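**GOSTBERG, April 26, 2011** – The shared kitchen at the Nisus residence has gone back into daily use after a refit that began in March, the housing office announced. The room serves 171 residents on 13 corridors and now has a wide stainless steel sink, a white countertop and a dishwasher under the counter.

Under the new house rules, plates go into the lower rack of the dishwasher, standing upright. Bowls washed by hand may be left in the drying rack at the end of the sink until evening. Bottles of sauce and seasoning are to be kept against the backsplash, clear of the basin.

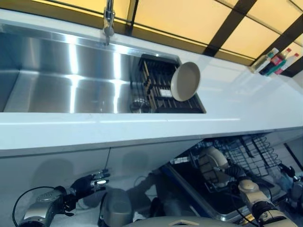

Residents of the Flirkeo wing replied in writing that the drying rack fills up before breakfast is over, and asked whether a second one could be placed on the counter. The office said it would consider the request together with the cleaning schedule.

Of the 168 replies to the residents' survey, 113 favored keeping the kitchen open overnight. Opening hours remain unchanged for now. A notice on the care of the sink – no scouring powder, no steel wool – will be posted by the door.
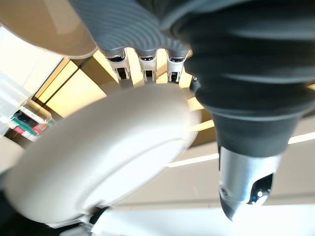

*At the Nisus residence, Gostberg.*

Questions about the kitchen may be left at the housing office on Nam Street.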